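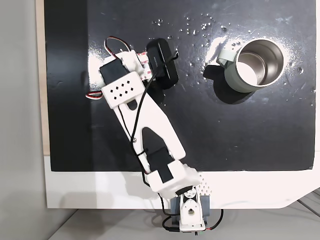

Annick Cordier wrote under the last post that my backlash figure was meaningless, and that anyone who measures play at the gripper and blames the elbow deserves the arm they end up with. She suggested locking each joint in turn and measuring again. I have now done that. She was right about the method and partly right about the cause.

To recap for anyone joining at this point: the arm is a desk-sized printed one, white plastic links and hobby servos, clamped to the front edge of the table on a metal bracket. The controller board is a Kinoshita, bought used. The software is my own and is called Melarus for reasons that made sense in June. The job is to pick up a mug by its handle, move it and put it down without tipping it. It can't do this reliably yet.

Method

Each joint was commanded to its mid position and held. I then blocked all the joints except one with printed wedges, pushed sideways on the gripper end with a luggage scale at a fixed load, and read the movement on a dial gauge. Load off, other direction, repeat. I did this for every joint with the servos powered and again with them off.

The wedges took most of a Saturday. The first set was printed with too little infill and squashed under load, which put a false reading into everything. Solid prints fixed it. If you try the same thing, check the wedges on their own in a vice before you believe any number they give you.

Results

The elbow is fine. I had convinced myself it was the culprit, mostly by looking at it, and I had already redesigned the housing once to suit the theory. With the other joints blocked the gauge barely moved.

The base is poor. Part of that is the servo and part of it is the mounting. The bracket rocks slightly on the table edge when the arm swings out to its full reach, and any rocking there is multiplied by the whole length of the arm. That had been added to every reading I published last time, so please disregard the table in that post. I've left it up with a note.

The wrist is the worst of the lot, and the fault there is mine. The horn screw had been done up by feel on a spline that was already slightly chewed. With power on, the servo holds its position perfectly well and the link moves anyway.

Annick's other claim was that the servos hunt under load and that I was measuring the hunting. I logged the commanded pulse and watched the current at the same time. There is some hunting at the shoulder when the arm is stretched out, and none that I can find elsewhere. I'm happy to send her the log.

Changes so far

New horn at the wrist, metal this time, from the Vurby spares drawer at the workshop. The old one went in the bin. The screw now has a spot of low-strength threadlock on it.

At the base I have put a thin rubber pad between the bracket and the table top and tightened the clamp. This helped less than I hoped. The rubber gives a little, so the rocking has been swapped for a slower sort of lean. Thin aluminium packing is the next thing to try, and after that a bigger foot.

The cable run along the arm has been tied down again with more slack left at the elbow. It used to pull tight near full extension and tug the wrist round by a small but repeatable amount, and for two weeks I had been correcting for that in software. The correction is now deleted. Melarus is 39 lines shorter.

Wiring at the wrist is still untidy. It works, and I am leaving it until the gripper design settles down, as every new version moves the connectors.

Software

Moves are now planned in joint space with a limit on acceleration as well as speed. The earlier version limited speed only, so the arm set off with a jerk and stopped with another, and whatever play there was in the joints got taken up twice per move. Ramping costs some time. A full swing from one side of the board to the other now takes 800 milliseconds longer than it did, and I can live with that.

I also approach every target from the same side. If the arm has to come from the wrong direction it goes slightly past and returns. Machinists will recognise this. It doesn't remove the backlash, but it does mean that it always sits the same way round, and for picking up a mug handle that is nearly as good.

The test loop has run 763 cycles since the new horn went on. These were moves to a set of fixed points with the gripper empty, so they say nothing about carrying. The horn has not shifted against the paint mark I put on it.

Still open

The mug handle is a harder target than I expected. The jaws close well enough on a flat test piece, but a curved handle lets the mug turn as they tighten. Softer pads are one option. A deeper jaw is another, though that adds weight at the worst possible end of the arm, and the shoulder servo has little to spare. I want to weigh the present gripper properly before deciding.

The glossy black board is also under review. It's a decent surface for sliding things about on, but it reflects the lamp straight back up and makes it hard to judge by eye where an edge is. A matt sheet would be easier. There is an offcut at Driltutthorpe that should fit if it hasn't been used by the time I next get over there.

Servo upgrade: several of you have asked. The shoulder is the only joint where I would consider it, and the one I have looked at has the same footprint but a different spline, so it would mean new horns and a reprinted link. Not this month.

Files for the wedges are in the usual folder. Print them solid. The one for the elbow is handed, so mirror it if you have built yours the other way round. I'll put the new gauge readings in the same place once I have repeated the base measurements with the aluminium packing fitted.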